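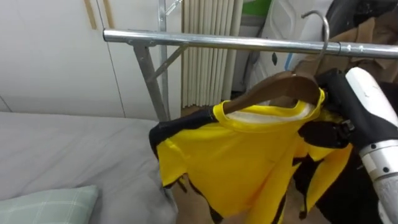
Can a household service package be judged on the hanging of a single shirt? Only in part, and we would ask the reader to treat what follows as a close look at one chore out of the many that the Eratex catalog lists.

4. Evaluation of the Garment Package

4.1 What is on offer

Eratex sells its garment package as a yearly subscription that sits on top of a two-armed humanoid the customer already has. The subscription covers the trained skill itself, remote setup, and a visit in January to refresh the calibration. We took the plan at its list price of 989 dollars and asked for no special treatment, although we will gladly admit that the support staff were patient with us and answered far more letters than we had any right to send.

Two rival packages, Gramico and the smaller Binness, were considered at the planning stage. Both wanted a rail fixed to the wall, and we felt strongly that a buyer with an ordinary bedroom would rather keep the furniture they have. Yen, the scheduling software that comes with the Eratex plan, was left at its factory settings.

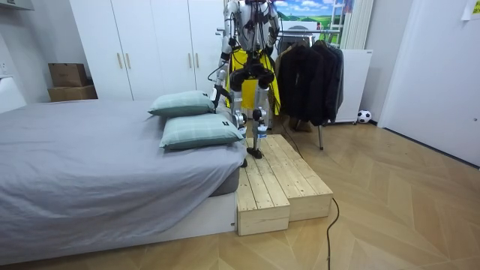 The setup guide is generous on software and rather thin on the room itself. It gives a reach chart for the arms, but says little on how high the robot ought to stand next to a mattress, and so we spent a good part of our first day simply working this out. Ya-wen Yu kept the log during that day and the ones after it, and her notes are the basis for most of what we report.

4.2 Procedure

We ran 238 trials over 5 days, the last of them on Thu 5 May. A trial began with a shirt and a hanger on the bed and was scored as complete when the hanger was on the rail and both gripper hands had let go. Dropped shirts were scored as failures, even when the robot picked them up again by itself — a strict rule, perhaps, but an easy one to apply fairly. 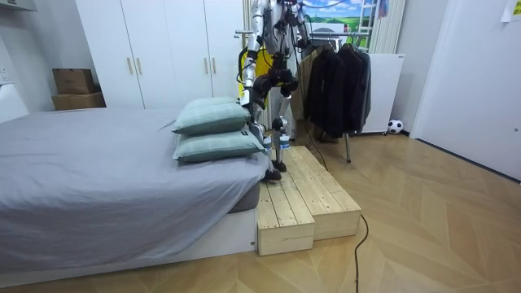 Figure 3. The robot on the wooden steps at the bedside, with the clothes rack to the right.

Support replied to our questions within 70 minutes on every occasion, which we found a real comfort, and the replies were written in plain language by people who clearly knew the product well.

4.3 Grasping the hanger 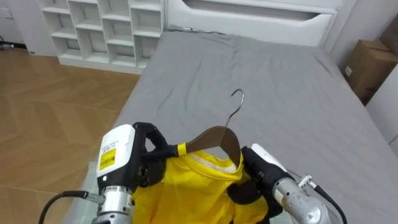 Hangers turned out to matter a good deal more than shirts, and we wish the package said so on its first page. The guide recommends a plain hanger with a slim profile and leaves the rest to the buyer. Ours had a curved wooden body, with yellow tape wrapped around one end where the left gripper takes hold, while the right gripper presses into the shirt just below the shoulder. Dinesh Malhotra has argued, and the rest of us have come around to his view, that a marked hanger should be supplied in the box. We have passed this suggestion on to Eratex, and the scores for each type of garment are given in the next section.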